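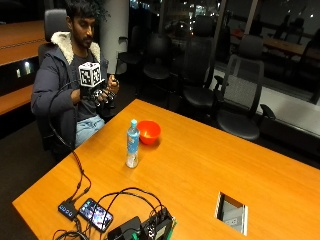
Lillon Handheld Tracking Kit - Club Edition

Search products Enter keyword Go

2 min read

I run the Jelville robotics club's demonstration project, and this is the kit we teach arms with, so I wrote the page for it too! You hold the sensor with the marker cube on top, move it the way you want the arm to move, and the software from Vashisht turns that into a path.

What you get
Marker cube, printed on its sides
Black sensor unit with cable
USB hub with blue indicator lights
Club workbook (two evening sessions)

Part no. 407 is the full kit. Part no. 421 is the cube and sensor only, for clubs that already own a hub - ours did, and we still bought the full one.

Grip it by both ends and keep your fingers off the printed squares. We run ours at a big conference table in the evening, cable over the edge, phone plugged in next to the hub (bring your own phone, it's not in the box).

Club price is $400. Drisedis handles shipping, and orders placed in January go out with the spring workbook.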